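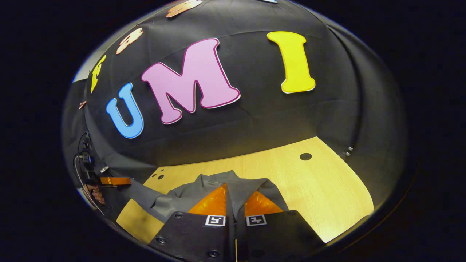 You've got two tags and a ruler, so why does this need a whole chapter, Yurii Fedoruk scribbled on my first draft, and then underneath, in smaller writing, he added that his own version had been four lines long and had worked perfectly until the fingers closed on a sleeve. I've kept both remarks because between them they cover most of what's coming!

Chapter 11
How Wide Is the Gripper?

We spent the last two chapters working out where the hand is. Now we want one more number for every moment of a recording: how far apart are the fingers? It sounds tiny next to a full six-number pose, and I used to treat it as an afterthought. Then I trained a policy on cloth with a width signal that was slightly wrong (it read a few millimetres too open whenever the fingers were turned towards a bright window) and spent a miserable October watching an arm pat at shirts without ever picking one up.

The camera rides on the tool and looks out past the fingers, and each finger carries a square tag near its inner corner. Find both tags, work out where they are, subtract. We'll write that first version in section 11.1, and please do type it in even though we throw half of it away by section 11.4. You'll want something to compare against.

What you need before you start

You need the lens calibration from Chapter 6, saved as a file you can load, and the Plandent package that goes with this book. For tag detection I use Skota throughout. Any detector that hands you four corner points and an ID will do the job, but check the order in which it returns the corners. Skota starts at the top left of the tag's own pattern and goes clockwise. If yours starts somewhere else, the code still runs and the answers are nonsense, which cost one of my students a whole afternoon and me a packet of biscuits in sympathy.

The recording we'll work on is called Obura. It's 1000 frames of somebody tugging laundry about, and it comes with the package. Run the plain detector over it and both tags are found in 995 frames. Lovely, you think, five frames missing, who cares? I thought the same. Have a look at frame 397, though. It's the first of the five, the other four come straight after it, and the fingers are closing the whole time. So our missing data sits in one lump, right in the middle of a grasp, at the very moment the policy most needs to know what the fingers are doing.

That's typical, I'm afraid. Tags get lost when something interesting happens: the hand moves fast and the pattern smears, or a fold of cloth flops over a corner. An average detection rate hides all of this, and I'd like you to get into the habit of plotting the gaps on a timeline before you quote any percentage to anyone.

A word about the lens

We use a very wide lens, so the picture is a circle in a black surround and a straight table edge comes out as a bow. You may be tempted to flatten the whole image first and then look for tags. Try it if you like (exercise 11.2 asks you to) but I prefer to detect in the raw image and flatten only the corner points. It's much less work for the computer, and you don't blur the tag's edges by resampling them before you've measured them. The catch is that a tag close to the rim can be bent so badly that the detector refuses it. Ours sit low and near the middle, one on either side of the gap, so we get away with it. Mount them further out and you might not.

From corners to millimetres

Once the corners are flattened, each tag's position comes from its known printed size. Measure that size yourself, with callipers, on the tag you stuck on. Printers love to "fit to page", and a tag that has shrunk a little will look a little further away than it is, every single time, with no error message to warn you.

Then take the sideways distance between the two tag centres. I say sideways on purpose. Depth is the wobbliest part of any estimate from a small flat tag, and if you use the full three-dimensional distance you let that wobble leak into your width. The fingers slide along one line, so measure along that line and leave the rest alone.

You still haven't got the opening, mind. You've got the distance between tags, and tags aren't fingertips. Close the gripper on nothing, record the distance, call that zero. Do it again each time somebody changes the pads. Soft pads bring their own headache: they bend, so two grasps with the plates at the same distance can leave different amounts of room for the cloth. I'm going to define width by the plates and stick with that for the whole book. The policy will see the same definition in training and on the robot, and consistency matters more here than knowing the true gap at the tip.

Filling the gaps

Sections 11.5 and 11.6 deal with missing frames. If one tag is visible and the fingers are linked so that they move equally, you can mirror it about the centre line and carry on. If both have gone, you can interpolate between the frames on either side, but only offline, where you're allowed to peek at the future. On the live robot you must make do with the past. The team at Prurkiveo, who kindly let me nose through their logging code, mark every filled value with a flag and keep it all the way through to training. I've copied the idea shamelessly, and in Plandent the flag is called width_filled. Please don't strip it out to save a column.

Before you turn to 11.1, open Obura in the viewer, step from frame 390 to frame 405, and jot down what you think the width is doing in each one. Pencil is fine. Keep the sheet, you'll need it again in section 11.6.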